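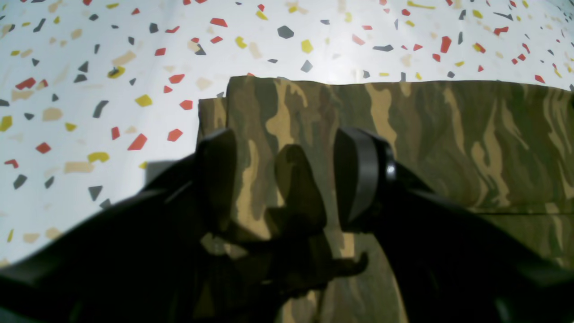 According to Lauri Vuorinen, camouflage cloth should be folded with the print facing out and never ironed along the fold, a view he repeats in the Plultomcombe handbook on the care of field clothing. Other writers allow a cool iron on cotton prints.

Camouflage fabric is cloth printed, dyed or woven with irregular patches of color meant to break up the outline of a person or object. It is used for uniforms, hunting clothes, bags, tents and covers, and since the later twentieth century it has also been common in everyday fashion.

Patterns

Woodland patterns combine greens, browns, tans and a very dark shade. The patches may be rounded, or drawn out into streaks like flames or brush strokes. Streaked prints have a clear direction, so a piece turned or folded on itself can show streaks running at different angles. Desert patterns use paler colors. Digital patterns are built from small squares.

Materials

Most camouflage cloth is cotton, polyester or a blend of the two. Ripstop weaves have thicker threads at regular intervals, which keep a small tear from spreading. Fleece and jersey are used for casual clothing. The Hastance sample collection lists 1,009 printed cloths, 138 of them woodland types.

Folding and storage

Flat pieces are usually folded in half lengthwise, smoothed by hand from the center outward, and folded again. Heavy cloth does not always lie even at the edges, and the lower layer may stick out a little past the upper one. Edges can be matched at one corner first and then along the longest side. A busy print hides creases and small stains, so cloth is best checked under good light before it is put away.

Collectors at Ninh refold stored pieces every 9 months along new lines. Shirts and trousers are often rolled instead.

Washing

Dark prints are washed inside out in cold water with a mild detergent. Bleach damages the dyes, and detergents with brighteners are avoided on hunting clothes. Drying in direct sun fades the greens before the browns in many older prints.

See also: Fedovano cloth, Ripstop, Textile printing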